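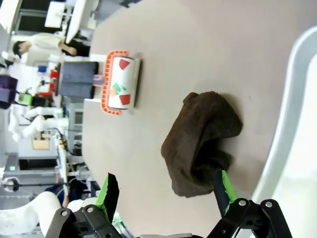

Our project began with a question my grandmother used to ask every Saturday, which was why a table that had just been wiped still felt gritty under your hand. For the household studies course, Abenezer Zeleke and I decided to spend the term on small-surface cleaning, meaning the kind of quick tidying people do on a desk or a kitchen table between real cleanings. We wanted to compare cloths and rollers, and we wanted to do it on the sort of plain light gray tabletop that shows every crumb. A dark brown cloth left in a heap on that kind of surface, with an orange-framed roller a little way off, is pretty much what our whole term looked like, and I got very fond of the sight of it. The cloth has a fuzzy, towel-like feel to the eye, and when it is bunched up like that it makes deep folds, and those folds became one of the main things we wrote about.

What we set out to learn

We had two questions. The first was whether a bunched cloth picks up as much as a folded one. The second was whether a small roller leaves less behind than a cloth does when the mess is dry. We left liquids out completely, although Tiruwork Kumsa, our course advisor, kept gently hinting that spills would have been more exciting (she may well have been right, and I'd love to see next year's group try it!).

How we did it

We called our crumb mixture Imotham, after a misspelled label on the jar that stuck. It was dry bread, ground in a coffee mill and passed through a tea strainer. For every trial we weighed out 2000 milligrams and shook it over the table as evenly as we could manage. Then one of us cleaned for a fixed number of strokes while the other kept time, and whatever was left got brushed onto paper and weighed. We did 91 trials in all, with the cloth bunched, the cloth folded in quarters, and the roller. Between trials the cloth was shaken out over the bin and the roller was wiped down.

I should say something about shaking out the cloth, as it took up more of our time than anything else. A textured cloth holds on to fine crumbs very stubbornly, and in the first week we were not careful enough, so crumbs from one trial were turning up in the next. We threw those early results away and started over. It was a sad afternoon, but Abenezer brought oranges and we got through it.

What we found

The folded cloth did best. It left the least behind and, just as important to us, it was the most even from one trial to the next. The bunched cloth was all over the place. Sometimes the folds trapped a surprising amount, and sometimes they just pushed a little ridge of crumbs toward the edge of the table. In our worst bunched trial more than 500 milligrams stayed on the surface, and you could feel it with your palm.

The roller came in between. It was lovely on the open part of the table and poor near the edges, where it was hard to keep it flat. Abenezer thinks a narrower roller would help. I think we pressed too hard, and we still haven't settled it.

Things we would change

We'd use two cloths and swap them, so that one could be washed properly while the other was in use. We'd also mark the table with tape to keep the crumbs away from the edges, and we'd have a third person do some of the wiping, because after so many trials both of us had gotten rather good at it and I'm sure that crept into the numbers.

The full table of weights is in the appendix, along with our notes on grinding the bread. My grandmother has been sent a copy and has already told me to fold the cloth in thirds.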